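Playtesters wanted for Zaugg, our co-op kitchen game
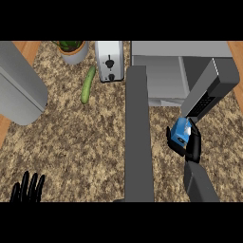 The granite counter, with the potted plant near the back.

Hi! I run playtests at Hudby, a tiny studio working out of Jovunthorpe, and I'm looking for 40 people to try the next build of Zaugg before it goes into open beta in October. It's a two-player cooking game on PC, so bring a friend or I'll pair you up with someone (I'm good at this, I promise).

You'd play 2 sessions from home, 70 minutes each, with voice chat on. We're mostly testing the new Plukow map and the reworked order timer — the old one made people yell at each other, and not in the fun way. Afterward there's a short survey and you're done!

You need to be 18 or older and have a decent headset. No experience with the earlier builds needed, though if you played one, tell me which.

Everybody who finishes both sessions gets a free copy at launch plus 2000 coins for the in-game shop. To sign up, fill out the form on our playtest page and pick your time slots. Evenings go fast — the late ones start at 8 p.m.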